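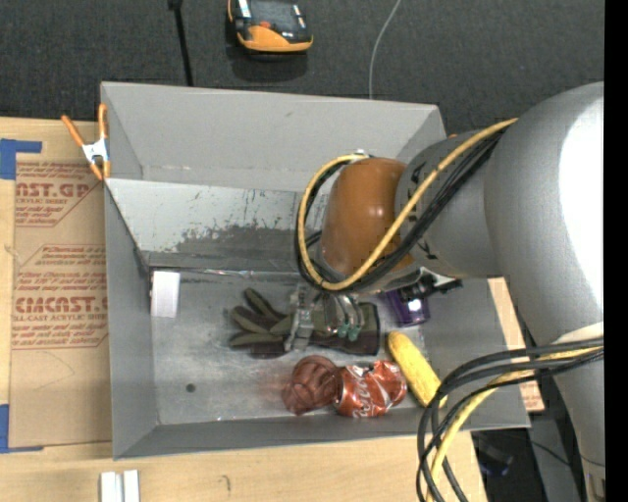

Cabin housekeeping begins before embarkation. Passengers joining the Jodberg are asked to sort their belongings at home by the day of first use, as luggage may reach cabins several hours after boarding. Small items travel best in an open bin with straight-edged walls, set on a table while packing. Scuffs and scratches on the bin floor do no harm, but grit should be wiped out before clothing goes in.

Damp swimwear should be hung in the shower — never over the balcony rail. Magnetic hooks hold well on most cabin walls. Medicines and travel papers belong in hand luggage.

Divina Manalastas, Passenger Services

Print this page
E-mail this page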